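Grasp arbitration

Grasp arbitration is the part of a robot control program that decides which arm should pick up which object, and in what order, when two or more arms share one workspace. It sits between perception, which reports where objects are, and motion planning, which works out how the joints should move. The term is used mostly for two-armed table-top cells handling small household goods such as batteries, cases and lids.
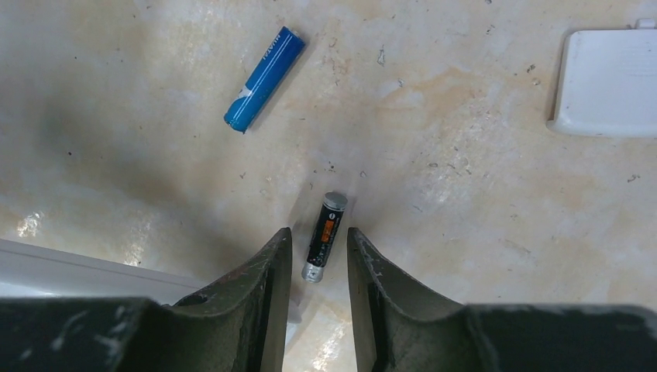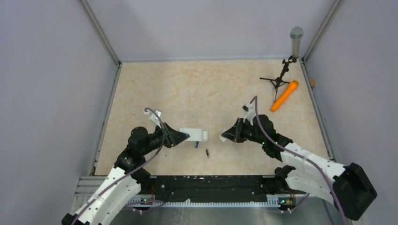

Two small batteries from a camera at the gripper (first picture), and a two-armed cell with a white case or tray held by the left arm (second picture).

Background

Early two-armed cells were usually programmed with a fixed split. A line was drawn down the middle of the table and each arm was allowed to work only on its own side. This is simple to write and easy to check, but it fails when an object lies across the line, or when a task needs both hands on one item. Opening a case, passing a part across and holding a container steady while something is put into it all fall into this second group.

The first version of the arbitration package used at Dovside was written by Anselmo Escobar and Tania Samarakoon to replace such a split. It was later taken up by the workshop at Malmont, where Fulgencio Cantero rewrote the scoring code. The Malmont version, known as Fuldale, is the one most often described.

Inputs

Fuldale takes three inputs. The first is an object list from a fixed camera that looks over the whole table. Each entry holds a position, a rough outline, a class label and a confidence value. The second is a set of close views from cameras mounted at the wrists, which are used to correct the position and angle of an object shortly before a grasp. The third is the present state of each arm, including whether its gripper is open, closed or holding something.

The fixed camera is treated as the source for object identity and the wrist cameras as the source for fine position. When the two disagree about a label, the label from the fixed camera is kept and the entry is flagged. Cantero's notes say this rule was chosen for ease of debugging and that it gives poor results for thin objects seen from far off.

Scoring

For each free arm and each object in the list, the program works out a cost. The cost is made up of the travel distance of the gripper, the turn needed at the wrist, the clearance between the fingers and nearby objects, and a penalty for entering space the other arm has reserved. The pair with the lowest cost is taken first, the reserved space is updated, and the costs are worked out again.

Cylinders are handled as a special case. A battery lying on its side can be gripped across its width from either direction, so two wrist angles half a turn apart are both valid. The program scores both and keeps the one that leaves the wrist further from its joint limit. If the task needs the battery to be put down with a given end first, only one of the angles is kept, and the choice waits until a close view has shown which end is which.

Long flat items such as trays are given grasp points at both ends. If one arm already holds an end, the other end is marked as open to the second arm, and the reserved space around the item is reduced on that side. Without this step the second arm would be kept away from any object the first was holding.

Reserved space

Each arm reserves a volume around its planned path for the next 700 milliseconds. The volume is stored as a chain of spheres, which can be compared quickly. Where two chains overlap, the arm with the lower priority stops and waits. Priority goes to an arm that is holding something, then to the arm that has waited longer.

Two arms can block each other if both are holding an item and each needs the space of the other. Fuldale detects this by counting failed requests. After 5 failures in a row one arm is sent back along its last path to a rest position, still holding its item, and the plan is made again. Cables running along the arms are not modelled, and operators are told to set a minimum bend at the wrist by hand.

Testing

The package is tested mainly by replay. Recorded object lists and arm states are fed through the scoring code and the decisions are compared with a stored set. The Malmont replay set holds 2,302 decisions, of which 34 are marked as ties, where either answer is accepted. Brenda Zúñiga maintains the set and adds cases from faults reported by users.

Replay does not test the grasp itself. A decision may match the stored one and the fingers may still close badly on the object, so a change to the scoring weights is also run on a real cell before release.

Known problems

Patterned or worn table surfaces are a common source of trouble. Marks, stains and glare can be reported as small objects, and a false object near a real one raises the clearance cost and may lead the program to choose the wrong arm. The usual remedy is to record the bare surface beforehand and subtract it, though this does not remove reflections, which move with the lighting.

White objects on pale surfaces give weak outlines from the fixed camera. Cayetano Collado added an option that delays any decision about such an object until a wrist camera has viewed it. The option is off by default, as it slows the cycle.

Related software

The Bodnár scheduler solves a similar problem by planning the whole task in advance instead of one grasp at a time. It finds shorter plans when the object list is complete, but has to start again when an object moves. Some cells run both, with the scheduler setting the order of work and Fuldale choosing the arm.

See also

Bimanual manipulation
Collision checking
Grasp planning
Visual servoing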